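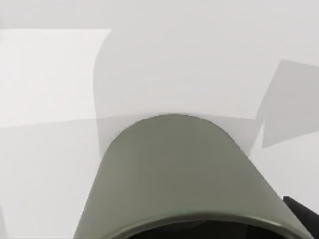 The ten thousand ways to put a cup down

By Marina Dimitriou

At ten past seven on a Sunday morning, when most of Pirnow is still in bed, Efthymia Karras is trying to put a cup on a shelf and getting it wrong on purpose.

She does it with her left elbow propped on a cushion and a controller in her right hand, a thing like a fat torch with a trigger. On the monitor in front of her a gripper drifts towards the shelf, clips the edge, backs off a little, drops an inch and goes in. "Lovely," she says, and presses a pedal under the desk to save it. "That's a really good one. It nearly missed."

The cup doesn't exist, and neither does the shelf. Both live inside a simulator called Jullero, which draws tables, walls and household clutter and works out what should happen when a robot bumps into them. Efthymia is one of three people who spend their working week steering a robot through it by hand. Each run is recorded from start to finish – what the robot's cameras would have seen, where every joint was, when the fingers opened and closed – and added to a growing pile of examples. A learning system is then trained on the pile, and with luck it picks up the knack.

The company is called Maddocks, and it has the two upper floors of a former seed merchant's on the canal side. I had expected a workshop. What I found was closer to a very quiet newspaper office, with people frowning at screens, a kettle that never seems to be off, and a long argument going on by the window about whether a tray counts as a plate.

Showing, not telling

The idea behind the work is old and rather homely. If you want somebody to learn how to fold a sheet, you can write them a page of instructions or you can fold one while they watch. For decades robots got the page of instructions, and in a factory, where the same part turns up in the same spot every few seconds, it suited them well. In a kitchen it falls to bits. The mug is behind the jug today. Somebody has moved the plant.

So you show the robot, again and again, and you let it find the pattern. Ourania Kokkinos, who runs the collecting side at Maddocks, taught infants for years before she came here, and she thinks the two jobs have more in common than people suppose.

"You can't only show a child the tidy version," she told me. "If every sum on the board comes out right first time, they've no idea what to do when theirs doesn't. They freeze. And the early models froze in just the same way! The arm would get two centimetres off and stop, because nobody had ever been two centimetres off in front of it."

That explains the clipped shelf. When Maddocks began, the operators were told to be neat, and they were magnificent at it. They produced beautiful, gliding, confident runs, and the robot that learned from them was hopeless the moment anything slipped. Now a share of every session is given over to what Ourania calls wobbles. You go in too low, or from the wrong side, and then you put it right. The putting right is what gets learned.

The current batch is known in the office as Hotdale, after the estate where Ourania grew up. It is all tabletops, and the target is 4000 saved runs by the end of July. On the morning I visited, the whiteboard by the stairs said 2091.

Setting the table

Before anybody can drive the robot, somebody has to lay things out for it, and I spent most of a happy hour watching this being done. Achilleas Bakalis builds the layouts. He trained as a stage designer, and he still talks about entrances and sightlines. He begins each one with the white table and the pale wall, and then he starts making trouble.

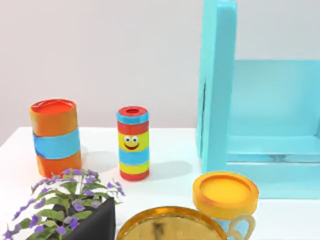 Issue 9

Take the turquoise shelving unit over on the right. Seen from the side like this, its tall panel stands between you and part of whatever might be put on the boards, so a robot looking from the same spot has to learn to go round. Achilleas is fond of the gold tray as well, for the opposite reason that everyone else dislikes it. Shiny things pick up blurred bits of their surroundings, and a learning system can easily take a reflection for something solid. The plant with the little purple flowers is there for its leaves, which get in front of other objects in a way that straight-sided things never do.

"People think clutter is random," he said. "It isn't random in your house, is it? You've got reasons. The tall things go at the back. The thing with the lid is near the front so you can grab it." He turned the view a few degrees, frowned and turned it back. "If I just throw objects at the table, it looks like a burglary. Robots trained on burglaries are very odd."

The striped cylinder with the smiling face has become something of an office favourite. Its bands of colour make it handy for checking that a model has recognised the same object from two directions, but I suspect it stays in the layouts because everyone likes it. There was a proposal to retire it in the spring. It did not get far.

Every layout is then shaken up. The software nudges the objects, turns them, swaps the direction of the light and sometimes trades one container for another. Achilleas goes through the results and throws out the silly ones, such as a mug sunk halfway into the table or a plant balanced on its leaves. He keeps anything that is merely awkward.

The feel of it

I was allowed a go. I should say that I am reasonably handy and can parallel park, and I was dreadful. The view from beside the gripper is very close and strangely bare: a great curve of grey-green with pale planes beyond it, and it takes a while to work out which of them is wall and which is table. I steered with great care into the side of the shelving. Efthymia, who was being extremely kind, said that plenty of people do that, and then asked if she might save it.

What I missed most was touch. When you set down a real cup, your fingers know the moment the table takes the weight. In the simulator you have only your eyes, and so the operators learn to read shadows. Efthymia watches the dark patch beneath an object creep in to meet it, and lets go when the two join up. She has started doing it at home with saucepans.

It is tiring work, and the rota reflects that. Operators drive for forty minutes and then do something else, usually labelling, where they go back through saved runs and note what was being attempted. The wording matters more than I had guessed. "Put the cup away" and "put the cup on the shelf" can describe the same movement on one table and two quite different ones on the next, and a system that is meant to take spoken requests needs to hear both. Hence the great tray debate by the window, which was still going when I left.

Does it carry over?

All of this is only useful if what is learned in a drawn world holds good in the solid one. That question belongs to Bouchra Benjelloun, who has the room at the far end with the real arm in it, bolted to a real table that she wipes down with vinegar.

She is cheerful about the gap, and frank. Simulated objects don't squash the way soft ones do. Friction is a guess. A drawn leaf behaves far better than a real one, and lids are a misery. Her method is to train on the simulated runs first and then add a much smaller helping of examples gathered on the physical arm, the way you might learn a piece on a keyboard at home before meeting the piano in the hall.

The day before my visit she had been testing a model trained on the first part of the Hotdale batch. She ran it again for me. The arm came out over the table, hesitated above a beaker, and closed on it a little off centre. It carried the beaker across to a bookcase borrowed from reception, caught the edge of the shelf with a small knock, and stopped.

I thought that was the end of it. Bouchra put a hand on my sleeve. The arm backed off a little, dropped an inch and went in.

"That's Efthymia," she said. "I'd know it anywhere. She always drops the wrist before she tries again, and Ourania always goes up." She was grinning by now, and so was I. Through the open door I could hear the pedal going under the desk at the other end of the floor, and somebody filling the kettle.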